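In September I finally had time to compare two sets of fingers for my hand-held gripper. Until then I used only the hard ones from Ostermann. They are good for boxes, but a thin plastic bottle becomes flat very quickly between them. The new ones are soft and ribbed, a set from Sketano, in a pink that my colleague Ida Haberkorn calls "impossible to lose".

My plan was simple: the same bottle, the same table, five grasps with each set, and then a look at the recordings in the evening.
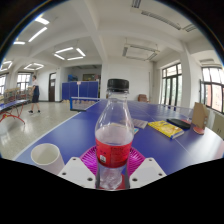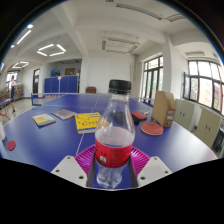 *The soft fingers on the bottle, with the table tennis table behind it.*

I like how the ribs bend around the bottle. With the hard set I had to close very carefully, and still I heard the plastic crack on two grasps. With the soft set I could squeeze without thinking so much. The weak point is twisting – when I turn my wrist fast, the bottle turns a little later than my hand.

The clear plastic is also difficult for the tracking, so next I will try a paper cup. The Arnovero fingers are ordered, but they have not come yet.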